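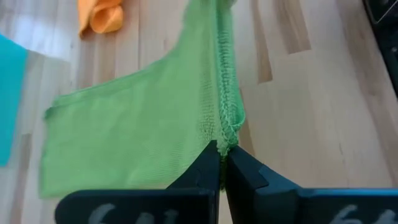

Cleaning cloths soak up spills well. The secret is tiny gaps between the threads. Water creeps into them and stays there until you squeeze. 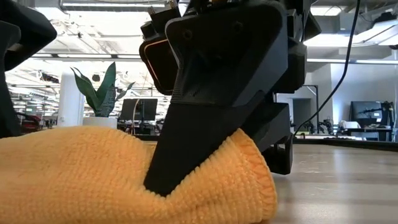 **Why do some cloths have loops or ridges?**
They give the water more places to go.

Look at the border of a cloth too. It is often folded over and sewn, so threads can't come loose.
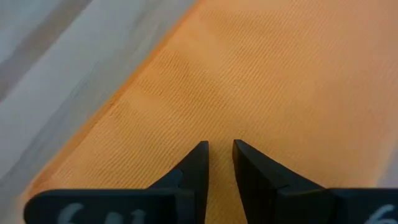
*Fine ridges on an orange cloth.*

Lay your cloths flat before you fold them.
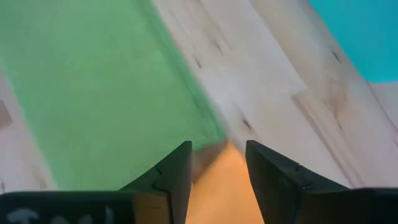 *Green, orange and blue.*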